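Shop notes, July. Cloth station, take two
Filed under: Bench Log / Handling
3 min read
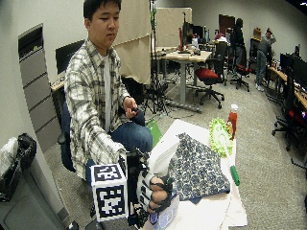

Veerle asked me to write down where I stand before the Kendow people come back, so this is that. I'm still not convinced, and I'd like my reasons in the book where Kobe can argue with them.

The pitch was that Milance would take over folding and bagging, and the folks on the packing line would "move up to supervision." I spent the morning at the line with a notepad. What I saw of supervision is a person in a chair, watching cloth. When it goes well they have nothing to do. When it goes badly they have to be quick, and they've been sitting still for an hour, so they aren't.

Numbers from the morning run: 31 folds started, 21 finished without anyone touching them. Six got a corner straightened by hand and were logged as good. I don't think those should count as good. Kobe says they should, because the customer gets a folded cloth either way. Fine, but then let's stop calling the figure "unattended." The rest were pulled and done over.

Printed cotton is still the worst. The plain stuff folds all right. Anything with a small busy pattern and the second crease wanders, and then the triangle comes out lopsided. Visser blames the lighting. Last month Visser blamed the paper on the table. I'd like to see one change made at a time, with a run before and a run after, before I believe either.

Bags: no better. A crumpled bag has no shape to plan for and we keep acting surprised. Veerle's suggestion is to open the bags by hand ahead of time and leave the machine the easy part. That would work, and it would also make a new job, opening bags all day, that's duller than the one we said we were getting rid of. Want that written down before it gets approved as a fix.

Talked to three of the packers over lunch. Their main complaint wasn't about losing work. They don't get to set the pace anymore. On the old line you could go fast for a while, then slow down and talk. Now the pace is whatever Sudoner put in the settings file, and to change it you have to send in a ticket. One of them sent a ticket. It's still open.

To do:
- split the log into "no touch" and "touched," starting with the next run
- get the pace setting onto a knob at the station (Kobe thinks it's an afternoon's work)
- printed cloth only, same lights, same paper, full run
- ask Kendow who pays for the hour when it's stopped

Veerle has the raw sheets if anyone wants to check my count.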